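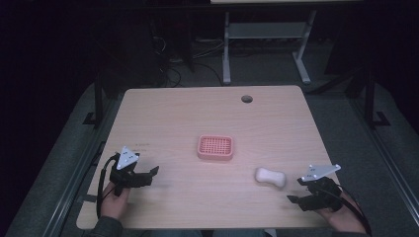 Pink soap dish with a grid floor, white bar next to it

I'm four months into the Danthorpe soap from Inskip and I love it! The lather is thick, it rinses clean and my knuckles stopped cracking in February – first winter ever. The 110 gram bar lasts me a good five weeks, even with two of us washing up all day. Scent is a light oatmeal, gone by lunch. The wrapper is a pain to open and the Pirnau shop runs out a lot, so I buy two. Get a dish that drains, or the bottom goes mushy. Already on my next bar.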